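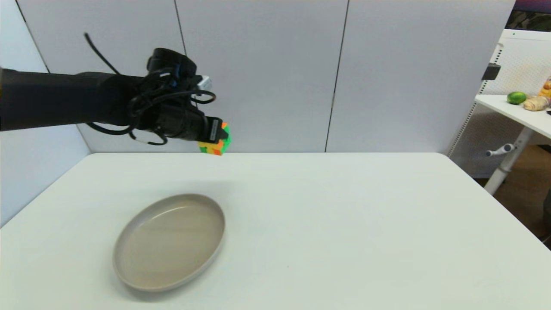 Traketti Side Plate, Raised Rim

By Rodica Mocanu
April

We use cookies to remember your basket and your language. Accept / Manage settings

I've been wanting to get this plate into the shop since last spring, and now it's in! The Traketti is a small round plate in a color that sits somewhere between taupe and beige-gray, and it looks lovely on a white table — soft enough to be restful, dark enough that you can see where the edge is.

The rim is what sold me. It stands up all the way around, so peas stay put, toast crumbs stay put, and so do beads, dice, screws or whatever else you've tipped out while you work on something. Mine spends half its life on my desk holding puzzle pieces. Yu-na Geum, who packs our orders, keeps one by the tape gun for her keys.

Sold in sets of 4. They stack neatly and a full set takes up very little shelf space, even in my kitchen, where shelf space is a sore subject.

Using it

Good for cake, sandwiches, sliced fruit, a baked potato if it's not a monster. The rim will hold a spoonful of gravy but this isn't a soup plate, so if you want something deeper have a look at the Sandhu bowl.

Care

Top rack of the dishwasher, or warm water and a soft sponge. Please skip the steel wool. Tea stains come off with a little baking soda paste left on for a few minutes.

Ordering

We have 70 sets in this first batch. Limit of 2 per customer until the next one comes in. Orders placed by noon on Friday go out the same day from Skernport, and you can pick up at the counter too if you're nearby — ring the bell, it's loud and it works. If a plate arrives chipped, write to Dale McIntyre on the returns desk and he'll send a new one, no need to mail the old one back.

Related items
Sandhu Deep Bowl
Traketti Dinner Plate, Raised Rim
Gatgate Serving Tray
Gatgate Dish Rack, Small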